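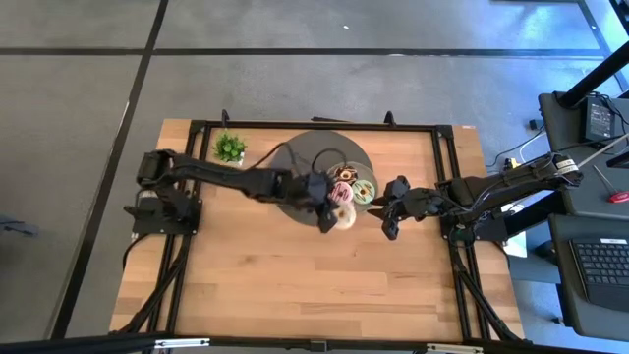 I have been trying to buy a turntable for the middle of the table since March, and I mean the kind for food. My aunt had one, and at her house you never asked anyone to pass anything, you just gave the thing a shove and the pickles came around with somebody's sleeve. What I've learned is that size is the whole question. Too small and it's a coaster with ambitions. A large round dark gray one, or anything in that line, can take a second plate on its right side, a lighter gray one with four donuts pushed up close together, and still have room left over for coffee and an elbow. I like the grays against striped butcher block, too. Donuts need a quiet background. They bring plenty of their own personality.

Kumiko says four donuts is a snack and doesn't call for equipment. Kumiko also eats standing at the sink, so I take her table opinions with some salt.

My first attempt was secondhand, 9 dollars, from the place on Biststead where everything smells like a candle. It spun beautifully for two days and then developed a preference. You could turn it clockwise all you wanted. Counterclockwise, it made a noise like a gate and stopped with the sugar facing Riku, who doesn't take sugar. I oiled it. Then it spun both ways and left a ring on the table.

My second attempt was a new one, ordered in a weak moment, that cost 75 dollars and arrived in a box you could have shipped a tire in. I'd measured the table but not thought about the people who sit at it. Once it was down, everybody had a strip of wood in front of them wide enough for a fork. Kenta ate his soup in his lap and was very polite about it. Back it went.

So now I'm measuring properly, with a paper circle cut from grocery bags and taped together. It has been on the table all week. I set out the plates around it, sit in each chair, and reach for an imaginary butter dish. I recommend this if you live alone or with someone patient.

On the donuts, while I'm here. I buy from the counter inside Nomura, plain ones mostly, and I plate them touching. Saskia spreads hers out on a platter so each one gets its moment, and by noon they're dry on every side. Crowd them on a small plate and they seem to hold up longer. A small plate also looks full, and a big plate with four donuts on it looks like the party's over.

The other thing is that a plate off to one side makes the turntable worth having. Put it dead center and spinning does nothing for you, the donuts just rotate in place like a display at the bank. Off to the side, they travel. They go away from you and come back.

I'm going to look at one more on my way home tomorrow, if the shop's still open. I'm bringing the paper circle.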